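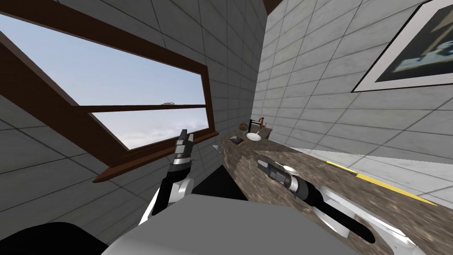
Does the Cuff Fit? Blood Pressure Readings and Arm Size at the Drarndale Clinic

Posted 9 Nov 2004 by the Second-Year Nursing Project Group, Irnstead
Comments (4) | Email this to a friend

Our question came out of the very first skills lab. We were taking each other's blood pressure, and one of us kept getting numbers that would worry anybody. The instructor swapped the regular adult cuff for the large one and the reading dropped to something quite ordinary. We had all read that a cuff that is too small reads high, but seeing it happen to a classmate was something else! So when project time came around there was no argument over the topic.

What we wanted to know

How big is the difference in everyday clinic use, and how often does a patient get the wrong cuff in the first place? The textbooks cover the first part pretty well. The second part depends on the place, and we couldn't find anything written on it for a clinic the size of Drarndale.

How we did it

The clinic let us work in the side room on Tuesday and Thursday mornings starting in May. Adults coming in for routine visits were asked if they would join in, and 76 of them said yes. We left out anyone with an irregular pulse and anyone who couldn't have a cuff on the left arm.

Each person sat for five minutes with feet flat and the arm resting at heart level. We measured around the middle of the upper arm with a tape, then wrote down which cuff the clinic had used at check-in. After that we took up to six readings, three with the regular adult cuff and three with the cuff that matched the tape, with a short rest between. We switched the order from one patient to the next so that nerves at the start wouldn't all land on the same cuff. For people whose arm matched the regular cuff anyway, all the readings were done with that one, and they became our comparison group.

That gave us 427 readings. It would have been more, but some people had to leave for their appointments partway through (fair enough), and a few readings were thrown out for talking.

All of it was done by ear with a stethoscope and the Shiferaw wall gauge, checked against the Hadadard gauge from the college before every session. They agreed closely each time, which was a relief.

What we found

For people who needed the large cuff, the regular one gave a higher top number nearly every time. The average gap was about 5 points. The bottom number went up as well, though by less. In the comparison group the first reading tended to be the highest and then things settled, just as we'd been taught.

The part that really got us talking was check-in. Most of the people who needed the large cuff had been measured with the regular one, and the reason was simple — the regular cuff lives on the gauge and the large one lives in a drawer down the hall.

What we'd do differently

We knew which cuff we were using, so we could have been listening for the answer we expected. A second listener who couldn't see the cuff would fix that. We also had very few people with small arms, so we can't say anything about cuffs that are too big. And please, practice with the tape first! Two of us were measuring too close to the elbow during the first week, and we had to drop those patients before we started counting.

The clinic has since put a large cuff on a hook beside each gauge. We plan to go back in the spring and see whether it gets used.

4 comments

Did you check both arms on anyone? Mine are always different.

Reply from the group: No, left arm only. Wish we had!

I work check-in at another clinic and our big cuff is in a drawer too. Moving it tomorrow.

Nice work. Would love to see the table of readings by arm size if you can post it.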